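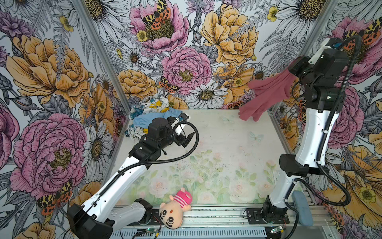 Thursday, late, tea gone cold

Fourth day of the gripper trial and I have started having opinions about gloves.

The plan for the week was simple enough when I wrote it on the whiteboard. Left arm gets the Gastby fingers, right arm gets the Pradumley ones, same controller, same pile of washing, and by Friday we know which pair to order for the Nindstead job. I even drew a little table with two columns. The table now has a third column headed "other" and most of the week is in it.

Gastby first. They are long and stiff and they open wide, and they go into a heap of clothes like someone looking for their keys. They nearly always come out with something. The trouble is that they come out with rather a lot. Ask for the light blue thing and you get the light blue thing plus whatever was underneath it, lifted in one solemn lump. I logged 120 tries on the left today and was pleased with 67 of them, where pleased means one garment, held, carried across and put down more or less where I wanted it. The rest were lumps, or a pinch of air, or that slow slide where you watch a sleeve leave the fingers a bit at a time and can do nothing for it.

The Pradumley pair are fussier. Softer tips, smaller opening, and they want to be lined up properly before they'll commit. On anything heaped they sulk. On a single item lying on its own they are lovely, and the pink glove is their party piece. Up it goes, fingers dangling, and it will hang there at the top of the arm for as long as you care to leave it. I left it through a phone call to the Nindstead people, who wanted to know if we could do socks. I looked at the glove and said probably. I should have said something else.

Spent most of the morning on the cameras instead of the grippers, which annoyed me. The wallpaper was my own idea, so I can't complain to anyone. If the thing only ever sees clothes against a plain wall it learns plain walls, and I wanted something busy behind it, so I picked the busiest paper in the shop. Peonies the size of dinner plates, daisies, ferns, moths. The table top has roses and butterflies on it as well, though faint. The old segmentation took one look and decided that a yellow peony was laundry. It was very sure about this. The newer one is better but still has a soft spot for the moth on the back panel, and twice today it gave me a grasp point somewhere on its wing, well beyond anything the arm could get to. The controller refused, quite rightly. I have put the moth down in the notes as a known issue.

The white cloth with the yellow and teal pattern is the other problem. Against that wall it more or less disappears, and the depth has to do all the work. I was tempted to swap it for something plain and didn't, mainly out of pride.

Controller notes, so I don't have to reconstruct them tomorrow. The Jitaru box is fine on one arm. With both running it drops a message now and then and the right arm does a tiny hiccup, a sort of polite cough, and carries on. I counted 8 of those after lunch. None of them lost the glove. I turned the rate down and it got better, turned it back up to be sure and it got worse, so that at least is behaving like a fault and not like weather. Must check the cable before blaming the firmware. I always blame the firmware and then it's the cable.

Also the cable sleeve on the left wrist. It loops out further than I'd like when the arm reaches for the back of the table, and I keep expecting it to catch on something. It hasn't. I've written "shorten" on a bit of tape and stuck it to my monitor, next to the bit of tape from last month which also says "shorten".

The total for the week is 663 tries across the two, which sounds like a great deal until you remember that more than half were on the first two days, before I'd set the closing force properly, and are only good for showing people what not to do. I'll throw them out of the comparison. I'll keep the files, obviously.

If I had to choose tonight I'd go Gastby for the heap and Pradumley for everything after the heap, one on each side, as they are now. That means ordering both, and I know exactly how that will go down. The sensible thing would be to try the soft tips on the long fingers. The mounting holes don't match, of course. There's roughly a millimetre in it. I could drill them out.

Tomorrow: cable, swap the two pairs over so the left gets a turn at the glove, wipe the table, and ring Nindstead back about the socks. Table first. There are bits all over it and I don't want the camera getting fond of those too.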